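Bulport Community Clothing Swap, planning meeting, August
Minutes taken by Lovely Rivera (typed up fast, corrections to me please)

Start 6:30 pm, back room at Okstead Hall. Last minutes read, one fix: the Goossens van is on loan, not donated. Approved.

1. Hall booking
Okstead confirmed for the fall swap. Doors 10 am, we get in at 8. Have to be out by 4 sharp, there's a dance class after. Deposit is $200, back to us if floor is clean. Key pickup same as spring. Side door still sticks, hall knows.

2. Drop-offs
Spring was a mess, bags left on the steps overnight. Agreed drop-off only in the two evenings before, 5 to 7 pm. Limit of 30 items per household. Clean, no big stains, buttons mostly there. Sign for the steps needed, Lovely to print. Coats count as one item each, long talk about this, moving on.
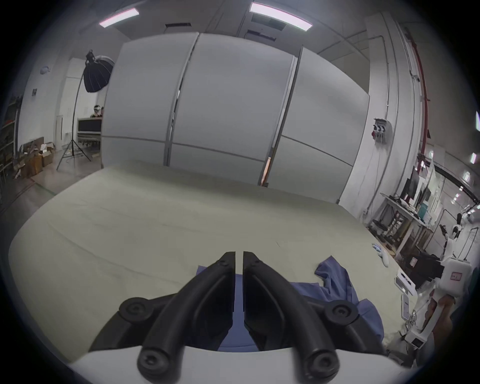

Blue cloth on the table, not folded yet.

3. Sorting
Kids by age, adults by size, bedding and towels seperate. Shoes tied in pairs or they don't go out. Anything with no size label goes to the "hold it up and guess" rack, which people liked in spring. Rirklow Thrift will take leftovers again but not pillows. Need somebody to call them re pickup time. No takers tonight, back on the list for next month.

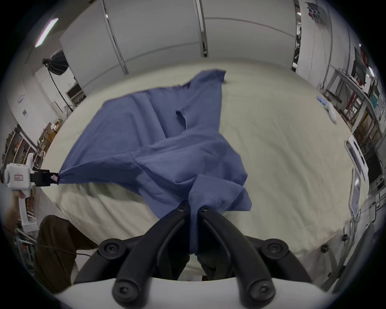 Folding took way too long last time and the line was out the door. Suggestion to hang all shirts and only fold pants and sheets. Not enough hangers for that, so split: adult shirts hang, the rest folded. Anything big goes quicker held from two places, like the blue cloth stretched out over the mattress, then laid down and folded. Pile height was argued over. No piles above the edge of the bin, final.

4. Tables and racks
Hall has tables but a couple wobble. Goossens can bring racks in the van, one trip only. Racks along the window wall so the middle stays open for strollers. Mirror by the coats this time. Table covers come home with whoever washes them, please write your name on the sheet so we know who has what.

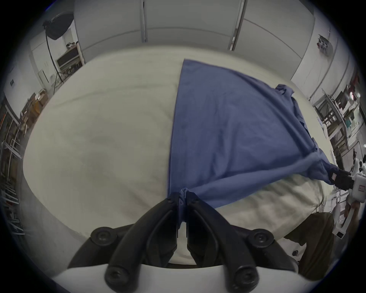 Can people take clothes if they didn't bring any?
Anyone can take up to 5 pieces without bringing a thing, and after 2 pm there is no limit for anybody.

That goes on the flyer in big letters, lots of confusion in spring.

5. Flyer
Draft passed around. Date too small, hall address missing the street number. Print at the library, black and white is fine. School office will send it home in backpacks if they have it by end of month. Also ask the laundromat on Rirklow Street about thier window.

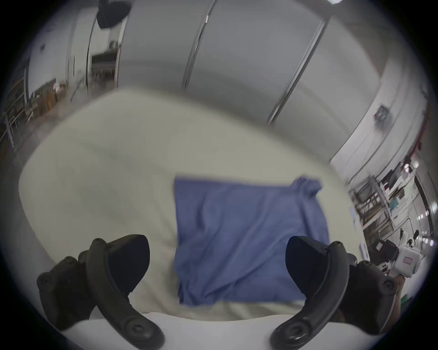
Blue cloth laid out flat, one corner bunched.

6. Mending table
Went well, do it again. More thread in dark colors, spare buttons in a jar. Small repairs only, no zippers. Sewing machine needs a new belt before then, cost not known yet. Extension cord!! We were short one.

7. Other
Cookies for helpers, yes. Music, no, hall is too echoey. Lost and found box from spring still has an umbrella and one mitten, goes out with leftovers if not claimed.

To do
Sign and flyer fixes: Lovely
Call Rirklow: open
Racks and van: Goossens
Belt price: open

Ended 7:50 pm. Next meeting same room, same time.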